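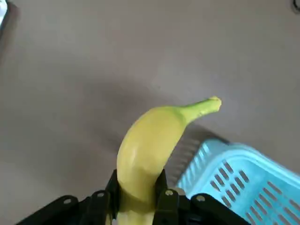
Fruit and Drinks Table — Weekly Check
Site: Fostgate, ground floor
Checked: Sun 26 June

1. Fruit sound, no splits or soft spots
OK. Banana peel smooth, stem still green. A few small specks near the stem end, no action.

2. Tabletop clean and dry
Comment: Smudges on the brown top. Wipe down again before the next weighing.

3. Basket undamaged
OK. Light blue one stays in use. Look along the slots for cracks when washing.
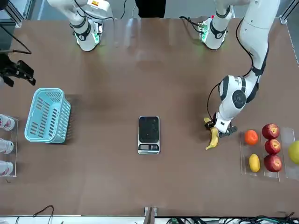 Hekmont Site Services
Inspector, food handling areas

4. Bottles racked and capped
OK. Keep the white bottles on their sides in the clear rack, labels readable.

5. Cables clear of walkway
Comment: One black cable runs off the table edge toward the floor. Clip it back — open since February.

6. Scale level and zeroed
Comment: Flat item left on the platform. Remove before zeroing. Test with the 2 check weights.

7. Fruit tray tidy
OK. Return loose fruit to the tray after weighing.

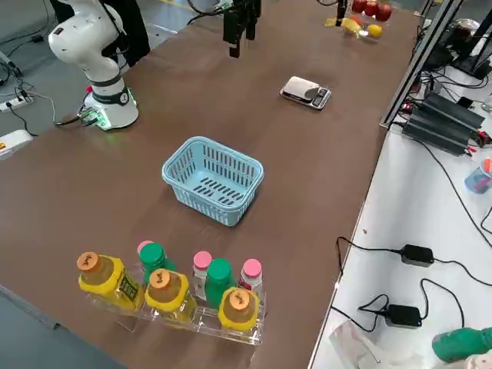 Items 3, 5, 6 and 7: basket, cable, scale and fruit tray.

Recheck items 2, 5 and 6 within 7 days. Send the signed sheet to the Fostgate office.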